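Chapter 4
Fitting Parts to Places: Pegboards and Form Boards

7 min read
14 Dec 2018
By Ohemaa Ackah

A form board is a flat sheet with places marked or cut for loose parts. The worker picks up a part, finds the place that matches it, and puts it in. Form boards are used in preschool rooms, in hand therapy, and on the benches of assembly shops. The task looks simple, but it asks the eyes and the fingers to do several jobs in quick order.

Section 4.1 deals with the board itself. A good board lies flat and does not slide. The parts should stand out clearly from the sheet, which is why many boards are white and the parts are all one strong color. When every part is the same color, the worker has to go by shape and size alone. Boards that give each shape its own color are easier, and they are covered in Section 4.3.
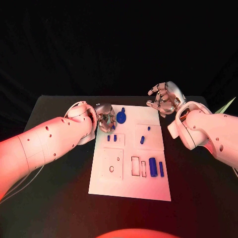
Small pegs are the hardest parts to place. A large disk can be held by its rim with the whole hand, and it will often drop in even if it starts a little off center. A small peg has to be held between the fingertips, kept upright, and lowered straight down. If it tilts, it catches on the edge of the hole. Most beginners then push harder. It is better to lift the peg clear, straighten it, and try again.

Araba Amoah used a board of 30 parts with her evening class at Enderside. She timed each student on the full board and then on the 20 smallest parts. The small parts took up most of the time. Her notes are reprinted on page 461, and you will need them for Exercise 2.

Before you read on, set out any board you have and place the parts once with each hand. Write down which parts you dropped and which you had to turn. Keep the list, as we will return to it when we discuss grip in Section 4.2.

Related chapters
Chapter 3: Sorting by Size, Yaw Appiah
Chapter 5: Nuts, Bolts, and Washers, Tracey Bramwell
Chapter 6: Working with Both Hands, Moataz Hamdy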